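Ticket: Label printer drops off the network, labels print twice or not at all
Site: Tasville shop and packing room
Raised by: Chin, shop floor
Status: Closed
Priority: Medium, raised to High on second report

Original report

The label printer in the packing room stops taking jobs partway through the morning. The till computer says it is offline. If we turn the printer off and on again it comes back, and then it prints everything that was waiting, and some of it comes out twice. We had duplicate labels for the same order this morning and had to go through the crate and peel them off. It was fine up to the end of January.

First reply from support

Thanks for the report. Please could you send:
- the colour of the network light on the back of the printer when it has stopped
- whether the front panel shows an error
- whether the other computer in the office can print to it when the till cannot

Please don't reinstall the driver yet.

Reply from shop floor

Light on the back is green and blinking. No error on the front, it just says Ready. Office computer can't print to it either. It stopped at twenty past ten and again after lunch.

Work log

Entry 1. Connected remotely to the till computer. The printer was showing offline in the queue with 12 jobs waiting. Tried to reach it at the address in the printer settings and got a reply, which I did not expect. Opened that address in the browser, hoping for the printer's settings page, and got a login page for something else. Closed the browser and asked Chin to print the network page from the printer's own menu.

Entry 2. Network page received by email. The printer has a different address from the one the till is using. The last part is 48 on the printer and 20 on the till. So the till has been sending jobs to another device, which answers but can't print.

Entry 3. Looked at the router's list. The printer used to have a reservation at 20. That reservation is gone. The router was replaced in February when the broadband was changed over, and the new one was set up from its defaults. The printer has been taking whatever address it was given since then. It often got 20 back, and that explains why the fault came and went.

Entry 4. Pointed the till at 48 as a stopgap. Test label printed straight away. Cleared the 12 old jobs before doing this so they would not all come out. Told Chin that any orders from this morning without a label need printing again from the order screen, one at a time.

Entry 5. Second report, same afternoon. Printer offline again. It had moved off 48 after someone switched it off at the wall to change the roll. Priority raised to High as there was a collection due at four.

Entry 6. Added a reservation on the new router for the printer at 20 and moved the other device off that address. The other device is the card terminal's base station, so this was done after the shop had finished with a customer. Restarted the printer, then the base station. Both came up on the right addresses. Changed the till and the office computer back to 20.

Entry 7. Duplicates. These are a separate fault and took longer. The order software, Vusach, sends a label job and waits for the printer to confirm it. If there is no answer it sends the job again, 2 times at most. With the printer offline, the first job stayed in the Windows queue and the resend joined it. When the printer came back it printed the lot. Turned off the resend in Vusach under Devices, Labels, Advanced. The Windows queue will hold a job by itself if the printer is out of paper, so the setting does no good at this site.

Entry 8. Asked for a run of test labels on the small red stock as well as the white, as the two use different templates. White labels were fine. Red labels came out with the text starting too far down, and the last line was lost. The red template had been saved with the white label's height. Corrected the height, saved it under the same name, and ran the gap calibration from the printer's front panel. Next run was in the right place on both.

Entry 9. Print darkness on the red stock. Chin said the small text looked faint. Raised the darkness by one step and slowed the print speed by one step. Chin says it is better. I would not go any higher, as the print head on this model is already worn on the left side and more heat will shorten what is left of it. A spare head is on the list for the next order from Vuvholm.

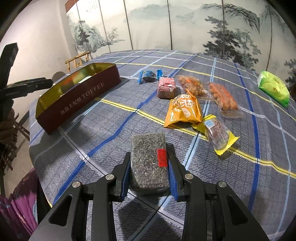
Afiq Lau
Second-line support, shops and small sites

Entry 10. Left the system alone for a full working day and asked the shop to use it as normal, including turning the printer off at the wall and changing the roll. No dropouts reported. The router shows the printer on 20 throughout. No duplicates in the Vusach print history.

Entry 11. Chin asked whether the printer could go on Wi-Fi so that it can be moved nearer the door. It can, but the signal in the packing room is poor behind the cold store wall and I would expect more dropouts. A longer network cable would do the job - there is a spare socket under the bench by the door. Chin will let us know if they want it run.

Cause

The printer's address reservation was lost when the router was replaced. The till carried on using the old address, which was sometimes in use by the card terminal base station. The duplicates came from the resend setting in Vusach. The misplaced print on red labels was a wrong template height and had nothing to do with the network.

Changes made
- Reservation added for the printer at 20
- Card terminal base station moved to its own reserved address
- Resend turned off in Vusach on the till and office computers
- Red label template height corrected
- Darkness up one step and speed down one step, red stock only

If it happens again

Print the network page from the printer menu before turning anything off. Hold the feed button until the light flashes, then let go. If the last part of the address is not 20, send us the page and leave the printer on. If it is 20, clear the queue on the till first, then restart the printer.

Comment from shop floor

All working, thank you. Please go ahead with the cable to the door, any time before ten is best for us.

Reply from support

Cable raised as a separate job. Closing this one.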